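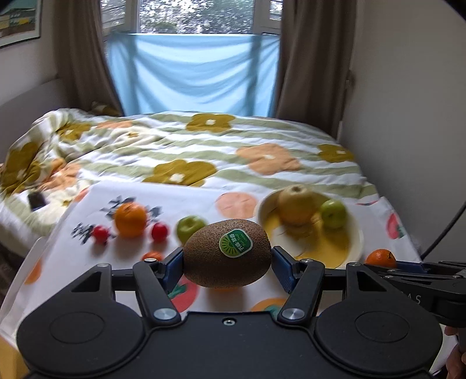

The kiwi with its sticker on, and the fruit cloth over the bed.

4 min read

I started writing down what fruit we buy in May last year, mostly to find out whether the market in Ritham was cheaper than the supermarket. It is, by a bit, if you don't count the bus. I kept the list going after that and it has turned into a list of how long things last, which I find more useful.

Kiwis first. I buy them hard and leave them out. They take longer than you'd think, and then all of them are ready on the same two days and you have to eat kiwi at every meal. What works better is buying four hard ones and putting two in a bag with an apple. The bagged ones are ready well before the others and you get a proper gap between them. Press near the stalk end, not the middle, because the middle goes soft from being pressed by everybody in the shop.

I leave the stickers on until I eat them. The green and white one has Chinese characters on it and a small logo a bit like a sun. I can't read it. I used to peel stickers off as soon as I got home and twice I took a patch of skin off with one, which is a bad start for a pear or a tomato. On a kiwi it doesn't matter much as the skin is coming off anyway.

The tablecloth is from the closing sale at Panagiotou, the household shop that was on the corner by the post office. It is white with fruit printed all over it and dark blue leaves. One of the prints is a pale orange thing that I say is a persimmon and other people say is a badly drawn orange. The red ones could be tomatoes. It's too short for our kitchen table, so it goes over the comforter when I want to sort the fruit on the bed, where the light from the window is good. The comforter has green stripes and big mustard and orange flowers, so the two together are a lot to look at. I've stopped minding. The cloth washes at 40 and dries overnight, and the comforter doesn't, and that decides it.

Sorting is quick. Anything soft gets eaten that day. Anything with a mark goes in the bowl, on top, where it'll be seen. The rest goes back in the kitchen. I don't wash any of it until it's wanted.

The bowl is the white one with the yellow inside. It came from Daston, from a box of odd ones outside the pottery, and it's the right size for big fruit. Asian pears and green apples go in it together. I know you're meant to keep apples away from other things, but the pears seem to put up with it. They keep for weeks in a cool room. They bruise very easily though, and the bruise goes brown right through, so I don't stack them.

Tangerines do worse than oranges. The small ones dry out under the peel and you can't tell until you pick one up and it weighs nothing. I buy fewer now and buy them more often. Oranges I can forget for a fortnight. Cherry tomatoes I keep out of the fridge, and I'm aware that they've got onto a fruit list. They get eaten like fruit in this house, a couple at a time by whoever is walking past, so I count them.

The light blue sheet across the bottom half of the window is there for the sun. The brown curtains make the room dark if they're drawn, and with them open the bed gets the full afternoon. The sheet covers the lower part and you still get the trees over the top of it. I meant to buy a proper half blind from Tidero and measured up for one, and then never ordered it. The sheet has been there long enough that I don't see it any more.

The list has 36 lines on it so far. The worst entry is a melon, which I won't go into. The best is a bag of green apples that was still crisp after 23 days, in a cold hallway, in newspaper. I didn't do anything clever with them. I had forgotten they were there.

Next I want to try the paper bag again with the hard pears from the other stall, and see if the kiwis will go longer in the fridge door than on the shelf. If anyone has kept persimmons past a week without them turning to jam, please tell me how.

Posted Mar 31, 2020

23 shares
6 comments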